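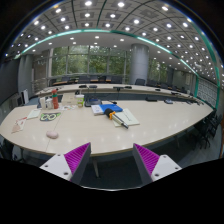

Kendra Fraser writes that she has read our last newsletter twice and she still does not know when she must say "a few" and when she must say "few", and could we please explain it in a slow way, with sentences from normal life. Her message was kind, and two other members told me in the break that they have the same problem. So I try it in this issue.

For the new members: our language evening in Gestcombe is for people who speak English every day at work but learned it late. I am one of these people. I came to English at the age of thirty-one, and I write this column with a dictionary next to me. Paloma Mercado reads it before it goes out and marks what is wrong in green. What she leaves, I consider correct.

Few and a few

Both are for things you can count. The number can be exactly the same. The difference is in the feeling of the speaker. If I say "I have a few friends in Gestcombe", I am content. I have somebody to call on the weekend. If I say "I have few friends in Gestcombe", I am complaining, and the other person will probably invite me for dinner out of pity. This happened to me in my first November here. I wanted to say the first sentence and I said the second. The dinner was very good, a fish stew with too much pepper, and I did not correct the mistake until spring.

With things you cannot count, it is "little" and "a little". "We have a little time" means sit down, take off your coat. "We have little time" means hurry up. In my language we have one word for both and we do the rest with the voice, so for me it was a long road to hear this small "a". In fast speech it almost disappears. Paloma says that Americans often avoid the short form in conversation and say "not many" or "not much". "I don't have much time" is more common than "I have little time", which sounds a bit like a book. Since she told me this I listen for it on the bus, and she is right.

One more trap. "Quite a few" does not mean a small number. It means many. I cannot explain this and I have stopped looking for the explanation. When the man in the hardware store told me that quite a few people had returned the same heater, I thought it was good news and I bought it.

Kendra's sentences

Kendra sent us four sentences from her own emails and asked which ones are good. With her permission I print them, because they are useful for all.

"There are few questions I would like to ask you." This should be "a few questions". Without the "a" it says that she has almost nothing to ask, and then the reader is surprised by the long list that comes after.

"Only a few people came to the training." This is correct. After "only" we keep the "a", even if the meaning is sad. I had this wrong in my own notes for years.

"I need few minutes more." It should be "a few more minutes". Here there are two things to repair, the missing "a" and the place of "more". The word "more" likes to stand before the minutes.

"He gave me a little advices." Advice has no plural in English. You can say "a little advice" or "some advice" or "a few pieces of advice". The same goes for information, furniture, homework and luggage. I still want to write "informations" every time, and Paloma's green pen knows it.

Words from last month

We talked last month about words for money at work, and I promised to put the list in writing. A fee is what you pay for a service or to a professional, for example to a lawyer. A fare is what you pay on the bus or in a taxi. A fine is a punishment, and you should not say to the librarian that you would like to pay your fine for joining, as I did. A toll is for a road or a bridge. A deposit you get back, if everything goes well.

There was a discussion if one can say "the price is expensive". Many people say it. Paloma would change it to "the price is high", because the thing is expensive and the price is high or low. I would not correct a friend for this, but in a letter I would be careful.

Reading

For the next meeting please read the first two chapters of "The Ferry to Lumbao". The group library has 6 copies, and if they are all out you can share with a neighbor. The book has 189 pages and the language is not hard, but the author likes very long sentences about weather. You can go past the weather. Please mark with a pencil every place where you find "few", "a few", "little" or "a little", and ask yourself if the person is content or not content. On the first page there is a good one, when the captain says he has little to add.

Who prefers something shorter can read the text about the bakers of Skamora, which Paloma copied for us. It is about 774 words long. It has many verbs for working with dough (to knead, to fold, to shape, to rest), and I needed the dictionary for only one of them.

Small corrections

In the last newsletter I wrote that "fun" cannot stand before a noun. Two readers objected, and they are correct. "A fun evening" is normal in American speech and also in most writing now. My grammar book is from an old printing and does not like it. I take back what I wrote.

I also wrote "Ellon" with one l in the address of the new study room. It is Ellon Street, with two. The entrance is on the side with the bicycle racks, and the door code is the same as before, 2330, then the star key.

If you have a sentence that you are not sure about, send it to me as it is, please do not repair it first. The next column will be about "since" and "for", which Kendra has also asked about, and perhaps a little about "during", if the space allows it.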